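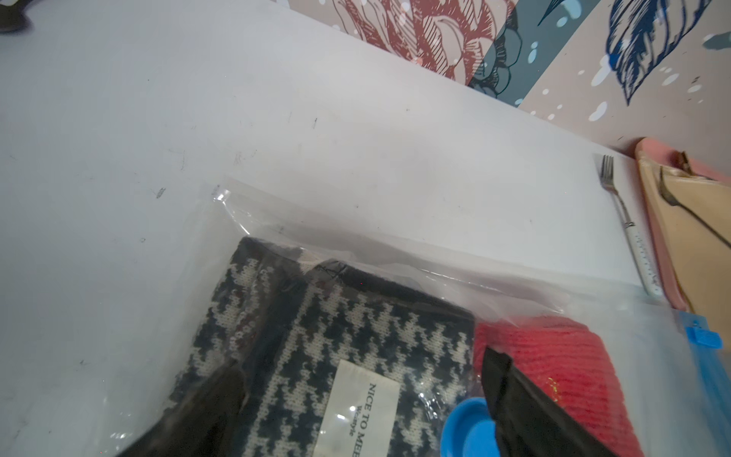 Gripper fingers at the clear zip-top bag, knit items inside.

Clearing a grip fault on plastic bags

Error 241 on the Ifans controller means the fingers stopped closing before they reached the width you set. Clear bags set it off a lot. The wrist camera picks up glare on the creases and the height estimate comes out wrong, so the fingers go down too far and press on whatever is inside.

1. Press the stop button. Do not jog the arm yet.
2. Open the gripper from the pendant – slowly, at speed 2.
3. Raise the wrist 14 mm and check that no plastic is caught on the fingers.
4. Move forks and other hard items away from the bag before you go on.
5. Clear the fault, then run the Trokden height check again.
6. Retry with the slider side of the bag turned away from the lamp.

If 241 comes back on the retry, leave the arm stopped and send the log to Morfudd Sayce.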